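Test Participants Wanted: Cabin and Seating Trials, Briretti Two-Seat Electric Aircraft

Luvent is looking for adults to take part in ground-based trials of the Briretti, a two-seat electric vertical take-off aircraft being developed at our Brelilum site. The trials cover boarding, harness use, cabin noise and emergency exit. No flying is involved. The airframe stays bolted to the floor of the hangar at all times.

We need people of all heights and builds, including those who use a cane or have limited movement in one arm. You don't need any aviation background. Licensed pilots are welcome but will be placed in a separate group.

Each participant attends 3 sessions of up to two hours. Sessions start at 9 am or 1:30 pm and run through May. You will be asked to fill out a short questionnaire after each one.

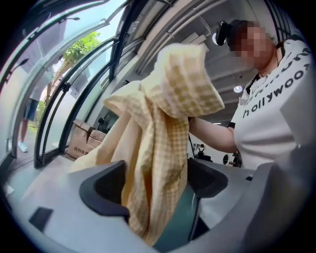
Zúñiga, from the first round, wrote to us that the harness took longer to get used to than the noise did, and that the second session was much easier than the first. The shoulder buckle has been moved since then and we would like fresh opinions on it.

Participants receive $229 on completion of the full set. Parking is free in Lot B. Travel costs are not covered.

You must be 18 or older and able to sit upright for 40 minutes. Please wear closed shoes and leave bulky jackets in the lockers. The seat is rated to a maximum of 1000 newtons static load, so we will ask your weight when you apply.

To apply, use the form on the Luvent careers page and quote reference 602. Applications close when all groups are full.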